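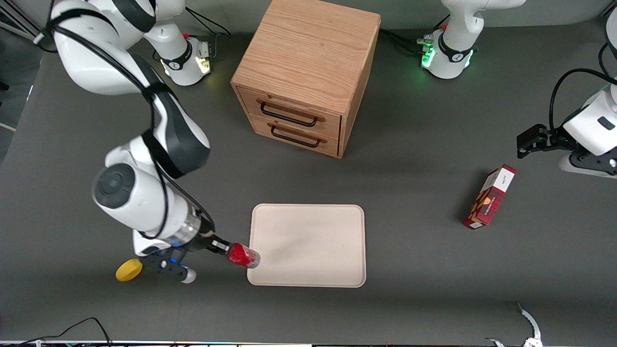 C'est quoi, un prix de lancement ?

Imprimer | Envoyer par e-mail

Quand une marque sort un nouveau produit, personne ne le connaît encore. Pour donner envie de l'essayer, elle peut le vendre moins cher au début. On appelle cela un prix de lancement.

Prenons la marque Flumetti, qui fabrique des goûters. En janvier, elle met en vente un biscuit au citron. Le paquet coûte 2 euros pendant six semaines, puis il passe à 3 euros. Les clients qui l'ont aimé continueront peut-être à l'acheter. Les autres reprendront leur biscuit habituel.

Pourquoi vendre moins cher ?

Dans un magasin, les produits se ressemblent souvent. Un client hésite à payer pour un goût qu'il ne connaît pas – un petit prix l'aide à se décider. La marque gagne moins d'argent sur chaque paquet, mais elle espère en vendre beaucoup plus ensuite.

Comment le repérer ?

Regarde l'étiquette du rayon. Si une date de fin est écrite, le prix va changer après cette date. Tu peux aussi comparer le prix au kilo : un paquet de 200 grammes peut sembler bon marché et coûter plus cher qu'un grand paquet.

Le mot à retenir
Promotion : baisse de prix qui dure un temps limité.

Texte : Honeylyn Policarpio

À lire aussi
- Pourquoi les marques ont-elles un logo ?
- À quoi sert un code-barres ?
- Qui décide du prix d'un jouet ?

Ce site utilise des cookies pour mesurer le nombre de visites. Accepter | Refuser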